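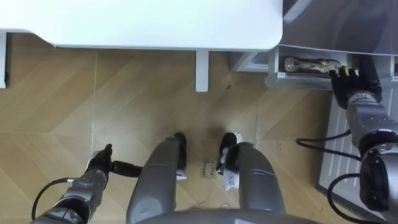
Niltedine Choir
Minutes of the members' meeting
Date: 2021-08-24
Place: Side room of the Rodrigues Hall
Present: the chair, the secretary, the conductor, the music librarian and members of all voice groups. The quorum was reached.
Excused: the accompanist, two altos, one bass.

1. Opening and agenda

The chair opened the meeting and welcomed everybody after the long pause. The agenda was sent in advance by e-mail. One soprano asked to add the question of parking at the hall, and this was put under item 8. The agenda was then approved.

2. Minutes of the previous meeting

The previous minutes were read. One correction was requested: in the item on the spring program it was written that the tenors "refused" the second piece. The tenors wish it to be written that they asked for more time to learn it. The secretary will correct this. With this change the minutes were approved.

3. Report on the money

The choir has 2,303 dollars on its account. All bills until the end of July are paid, including the tuning of the piano. Some members have not yet paid the fee for the past season. The meeting agreed that members who could not rehearse during the closed months may pay half of the fee, if they write a short message to the secretary. Those who have already paid the full fee can ask for the difference back or leave it to the choir as a gift.

One bass asked why the bank fee has become higher. The chair explained that the bank changed the type of account for all small associations. It was discussed if we should change to another bank. Opinions were different, and the question is left open until somebody has compared the conditions.

4. Autumn rehearsals

Rehearsals start again in September in the large hall, at the same hour as before. The conductor wishes to begin with separate rehearsals for women's and men's voices, and to put the choir together only after the first weeks. Reason: many voices are out of practice, and in small groups it is easier to hear the mistakes.

Several members were against this, because they drive together from the same village and sing in different groups. The conductor proposed that both groups rehearse on the same evening, one after the other, and those who wait can use the side room. This was accepted.

Rules for the hall, as received from the landlord:
- Windows on the yard side stay open during singing, also in cold weather, so please bring a jacket.
- Chairs must be put back against the wall after the rehearsal.
- The side door is to be used as the exit.
- The heating is set by the landlord and must not be changed by us.

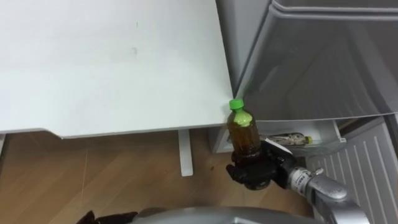 The white table in the side room, Rodrigues Hall.

5. Scores

The music librarian reported on the state of the library. After the summer check there are 332 scores which belong to the choir. The old folk song books were not included, as it is not clear if they are ours or were lent to us by the school. The librarian will write to the school and ask.

Not all of the scores from the last concert have come back. Members are kindly asked to look at home, also inside piano benches and in the car. It is permitted to write in the scores with a soft pencil only. A discussion followed about colored markers. The conductor said that she does not mind markers in private copies, but the scores of the choir must stay clean for the next singers.

It was also asked if members may read the notes from a tablet. The conductor has no objection in rehearsals. In concert everybody should hold the same black folder, so that the choir looks like one group. The altos asked for this to be discussed again before the winter concert.

6. Concert trip to Trondville

The choir is invited to sing in Trondville in February, together with the local chamber choir. The invitation was first meant for last year. The hosts offer the church for the concert and beds in private homes for one night. Our choir must pay the bus and the printed programs.

The chair asked the bus company Grastell for a price. The offer for the full trip, with waiting time and the driver's night, is 4,000 dollars. It was clear for all that the choir cannot pay this from the account. The following ways were discussed:

a) Each traveler pays a part of the bus. Most members find this acceptable, but students and retired members should pay less.
b) A request for support to the town. The secretary has the form, and it must be sent before the end of September.
c) An autumn coffee concert with a cake sale. The sopranos are willing to organize it, on the condition that the other voices bake also.
d) Travel in private cars. This is the cheapest way, but there was worry about snow on the mountain road. The conductor wishes that all arrive at the same time and not tired from driving.

Decision: the choir accepts the invitation. The ways a), b) and c) are followed together. Private cars are kept as a second plan. The chair will ask Grastell until what date the bus can be canceled without cost and will ask for this answer in writing. One member voted against and two did not vote.

The hosts want to know who cannot sleep in a house with cats or dogs. A list will go around at the first rehearsal. Please write also what you cannot eat.

7. Program for the trip

The conductor presented her ideas. She wishes to sing the short mass which was prepared before the pause, then a group of folk songs, and to finish with one piece together with the host choir. The joint piece is not chosen. The host conductor prefers something in Latin, and our conductor will send him three proposals.

The tenors reminded that they are now only 4 and that the mass has places where they are divided. The conductor will look at these places and possibly give one line to the high basses. All members are asked to think if they know a tenor. He or she does not need to read music very well, but must come regularly.

The solo in the second folk song is free. Who wants to try it can speak with the conductor after any rehearsal.

8. Other matters

Parking: the places directly before the hall are reserved for the dance school until their class is finished. Please park behind the post office. The way from there is dark in winter, and the basses offered to walk together with those who do not like to go alone.

Concert clothes: it was asked if the blue scarves are still used. They are. Who has lost the scarf should tell the altos, who have some extra fabric.

Web page: the page still shows the program of the canceled spring concert. The secretary will remove it and put the new rehearsal plan.

Birthday songs: it was proposed to sing them at the end of the rehearsal and no longer at the start, as late members miss them. Accepted without vote.

9. Tasks until the next meeting

Chair: question to Grastell, answer to the hosts in Trondville
Secretary: form for the town, correction of the old minutes, web page, list of unpaid fees
Librarian: letter to the school, list of missing scores
Conductor: proposals for the joint piece, plan of the separate rehearsals
Sopranos: possible dates for the coffee concert

10. Next meeting

The next meeting is held after the second rehearsal of October, in the same room. Wishes for the agenda should be sent to the secretary one week before.

The chair thanked all for coming and closed the meeting.

Minutes written by the secretary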